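Drinking Water on Campus: What Students Use and Why
Project report, Environmental Studies, Gradville College
April 15, 2018

1. Introduction
Our group looked at how students get their drinking water during the day. The college put in refill points in the Kiro building two years ago, but the shop still sells a lot of bottled water. We wanted to find out if students know where the refill points are and what stops them from using them.

2. Method
We handed out a one-page questionnaire in the library and in the Eze canteen over two weeks. It had 11 questions. We also visited every refill point on the campus map and wrote down if it was working, how easy it was to find and if a tall bottle would fit under the tap. There are 18 points on the map. We could only find 16 of them.

3. Results
Most students who answered said they drink less water at college than at home. The most common reason was not wanting to leave a lecture. Many first years did not know there was a refill point in Kiro at all, even though it is next to the stairs. Students who brought their own bottle mostly filled it at home and did not top it up later.

Taste came up more than we expected. Several people wrote that the tap water tastes of chlorine, mainly in the mornings. In the canteen the choice is bottled water from the fridge or a paper cup from the stack by the till, and the cups run out at lunch.

Two of the taps are too low for a 700 ml bottle. You have to tip it, and then it only fills halfway. The signs on the Trerkia side of campus still point to a tap that has been taken out.

4. Discussion
Our sample was small and came from two places only, so evening students are missing. Question 6 was badly worded and we left it out of the results. We think better signs would be the cheapest change. Fixing the low taps would cost more and we did not get a price for this.

5. Container types
The questionnaire asked which container people had used most recently.

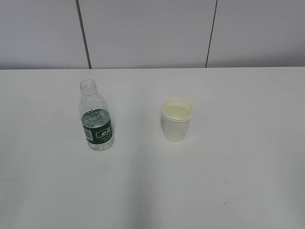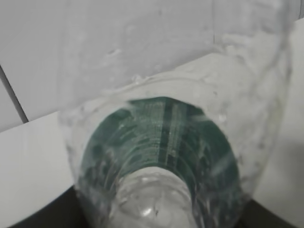
Figure 1. Clear plastic bottle, with a paper cup in the first photo.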